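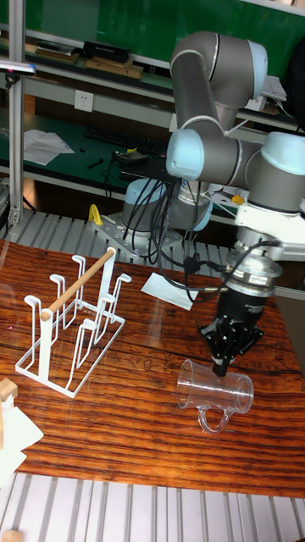 Mug

A mug is a drinking vessel with a handle, usually cylindrical or nearly so, used for both hot and cold drinks. It is larger and heavier than a teacup, is not normally supplied with a saucer, and is considered less formal. Mugs are made in ceramic, glass, metal, wood, and plastic. The word is also applied to the vessel's contents, as in "a mug of cocoa," and in some trades to any straight-sided container with a single handle, including those used for shaving soap.

Contents
Terminology
History
Form and construction
Materials
Capacity and measures
Care and durability
Collecting
See also

Terminology

The English word "mug" has been in use since the sixteenth century. Its origin is uncertain, although similar words for a pitcher or drinking pot are found in the Scandinavian languages. In older household inventories the word is not always distinguished from "pot," "can," or "jug," and the reader must often judge from the stated material or value which kind of vessel is meant.

In present usage a tankard is a tall mug, often of metal and sometimes fitted with a hinged lid. A stein is a mug associated with beer and with German-speaking regions, commonly of stoneware. A beaker has no handle in most museum catalogs, although in parts of Britain the word is used for a child's plastic cup whether or not it has one. The term "cup" may cover all of these.

History

Early vessels

Handled drinking vessels of fired clay are known from prehistoric sites in many parts of the world. Most were built up by hand, and the walls were thick. The potter's wheel made thinner and more regular walls possible, and the handle came to be formed separately and joined to the body before firing. Wooden vessels were also common, but wood decays in most soils and few early examples survive.

In medieval Europe much everyday drinking was done from wooden bowls, leather vessels, and plain earthenware. Horn and pewter were used by those who could afford them. Vessels were often shared at table.

Stoneware and porcelain

Stoneware is fired at a higher temperature than earthenware and will hold liquid without a glaze. German potters produced it in quantity from the late Middle Ages, and it was traded widely by river and sea. Porcelain reached Europe from China, at first in small amounts and later as a regular cargo. Chinese workshops supplied handled mugs for the European market, where the form was already familiar in metal and stoneware.

The eighteenth century saw a large increase in the number of smaller potteries. The pottery at Tollham, for which a lease of 1747 survives, is typical of these. It began with brown salt-glazed ware for inns and farmhouses, drew its clay from pits on the same land, and sold chiefly within a day's cart journey. The lease describes a kiln, a drying shed, and a right of way to the river. A later stock book lists mugs by size and by the style of handle, with the plain strap handle the cheapest. The pottery closed after the arrival of the railway brought in lower-priced ware from larger districts.

Factory production

Mechanical shaping, in which a profile tool forms the clay against a turning mold, allowed one worker to produce many near-identical bodies in a shift. Handles were still pressed or cast separately and attached by hand. Transfer printing allowed pictures and lettering to be applied without a painter, and the commemorative mug became a common item in modest homes. Coronations, bridges, sporting events, and school openings were all marked in this way.

Enameled steel mugs came into wide use in the nineteenth century. They were light, did not shatter, and were issued to soldiers, railroad crews, and hospital patients. The Jinditz enamel works supplied a white mug with a dark blue rim that remained in its catalog, with small changes to the handle, for 70 years.

Form and construction

The body of a mug may be straight, tapered, barrel-shaped, or waisted. A straight body is the simplest to mold and gives the greatest capacity for a given height and width. A tapered body can be stacked. A barrel shape narrows at the mouth and so reduces the surface from which heat is lost.

The handle serves to keep the fingers away from a hot wall and to let the vessel be tilted with one hand. It is usually a loop joined to the body at two points. The opening may admit one finger or the whole hand, and larger beer mugs generally have the latter. In ceramic mugs the joints are a common place of failure, especially where the handle and the body were at different stages of drying when they were joined. In molded plastic the handle can be formed in one piece with the body.

The foot is the ring or flat surface on which the mug stands. A raised foot ring limits contact with the table and may be left unglazed so that the piece does not stick to the kiln shelf. On mugs intended for dishwashers, a notch is sometimes cut in the ring to let water drain when the vessel is upside down.

Lids are found on some traditional steins and on most travel mugs. The Ó Néill pattern, a lidded stoneware mug with a thumb rest on the upper part of the handle, was made for the export trade and is known in two sizes.

Materials

Earthenware is inexpensive and takes bright glazes, but it chips readily and must be glazed to hold liquid.

Stoneware is dense, strong, and slow to cool when it has been warmed before filling.

Porcelain and bone china can be made thin without great loss of strength. Mugs in these materials are lighter and are often decorated.

Glass mugs allow the contents to be seen. They are pressed or blown, and those intended for hot drinks are commonly made of toughened or heat-resistant glass. The pressed beer mug with a dimpled surface is a familiar type in British public houses.

Metal mugs include those of pewter, silver, copper, enameled steel, and stainless steel. Metal conducts heat well, and a single-walled metal mug filled with a hot drink may be uncomfortable at the lip. Double-walled construction reduces this effect.

Plastic mugs are light and resist breakage. Clear plastics are used where the look of glass is wanted without its weight, as at poolsides, in institutions, and on boats. Heat resistance varies with the type of plastic. The Murari range of canteen ware, for example, was sold in two grades, one for cold drinks only and one marked for liquids up to 80 degrees Celsius. Some clear plastics become cloudy with repeated washing or develop fine surface cracks when exposed to alcohol or strong detergents.

Wooden mugs, some made from staves held by hoops and others carved from a single block, are now produced mainly as craft goods.

Capacity and measures

There is no general standard for the size of a mug. In the United States the customary cup used in cooking is 8 fluid ounces, but mugs sold for coffee commonly hold more than this, and a mug should not be used as a measure in a recipe unless its volume is known. Beer mugs are subject to stricter rules in many countries. Where drinks are sold by volume, the vessel may be required to carry a line or stamp showing the legal measure, and the inspection of such vessels has a long history in market towns.

The stated capacity may be the volume to the brim or the volume at a comfortable filling level. Catalogs do not always say which is meant.

Care and durability

Ceramic mugs may be damaged by sudden changes of temperature. Fine cracks in the glaze, known as crazing, can admit liquid to the body of an earthenware piece and cause staining. Stains from tea and coffee on sound glaze can generally be removed with baking soda and a damp cloth. Metallic decoration, such as a gilt rim, is worn by dishwashers and is unsuitable for microwave ovens. Pewter should be washed by hand and kept away from direct heat.

Collecting

Mugs are collected by maker, period, subject, or place. Commemorative pieces are the largest group. Value depends on condition, rarity, and the clearness of the printing, and a repaired handle lowers the price considerably. Marks on the base are the usual means of identification, although many small potteries used none. Tollham ware is unmarked before the middle of the nineteenth century and is attributed by the color of the clay and by a shallow groove below the rim.

See also

Beer stein
Coffee cup
Mustache cup
Puzzle jug
Tankard
Teacup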